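Catalytic converter thefts: what residents should know

The Tuvville Police Department is asking residents to check their vehicles and report any loss promptly after a run of catalytic converter thefts on the east side of town. Reports have come in from the Poojary apartments, the park-and-ride lot on the Dotcombe road, and several driveways between the two.

The department has taken 19 reports so far. Most of the thefts took place overnight, and in nearly every case the owner learned of it on starting the engine the next morning. A vehicle with its converter missing makes a loud roar that gets worse when you press the gas.

Trucks and SUVs have been hit most often. They sit higher off the ground, and a person can get underneath without a jack. Two church vans and a delivery truck were also damaged. One owner was quoted $3,000 for the repair, including a section of exhaust pipe and a sensor that had been cut through.

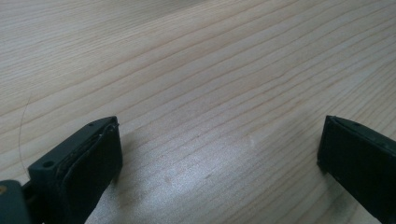 Light wood grain on a tabletop.

Detectives are working with the Skatesberg Police Department, which has had similar reports. Three people were stopped near the Dotcombe road in connection with the thefts and later released. No charges have been filed, and the department is not giving out names while the case is open.

If you see someone under a parked car at night, call 911. Do not walk up to the vehicle or try to block anyone in. A description of the people and the direction they left in is useful, and so is a plate number if you can read it from where you are.

If your own converter is gone, call the non-emergency line and ask for an officer to take a report. Please leave the vehicle where it is until you have spoken to someone. Your insurance company will want the case number. Theft of parts is usually handled under comprehensive coverage, so owners who carry liability only may have to pay the whole bill themselves.
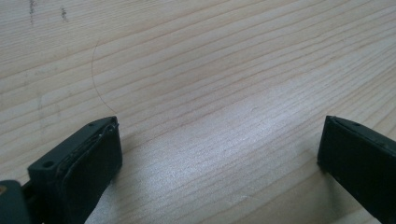 By Bhavana Joseph
Community Desk | 25 Sep 2020

The department's property crimes unit will hold an engraving session at the Tuvville fire station in November. Officers will mark converters with the last part of the vehicle identification number and spray the part with high-heat paint. There is no charge. Bring your registration and a photo ID. The date will be printed in the next newsletter, and sign-up will be by phone.

Sgt. Njoroge Nyanda of the property crimes unit said the marking does not stop a saw, but it helps when officers find a part later and need to match it to an owner.

"Right now we can pull over a car with converters in the trunk and have a hard time showing where they came from," Nyanda said. "A number on the part gives us something to work with."

He asked residents with outdoor cameras to check that the date and time are set correctly. Two of the recordings turned in this month had the wrong hour on them, and detectives had to work out the real time from other sources. Older systems often record over themselves within a few days, so save a copy of anything you think may matter before you call.

Other steps the department suggests:

Park in a garage if you have one. If not, park close to the building or under a light.

At apartment lots, back in against a wall or fence when the rules allow it.

Set the car alarm to react to vibration, if yours has that setting.

Ask a muffler shop about a metal shield or cage. Prices vary a good deal by model – get a quote before you commit.

Residents of the Poojary apartments have asked whether the broken light poles at the north end of the lot will be fixed. The property manager told the department that parts are on order. Extra patrols will continue there and at the park-and-ride in the meantime.

Tips can be left with the property crimes unit by phone or at the front counter. Callers do not have to give a name.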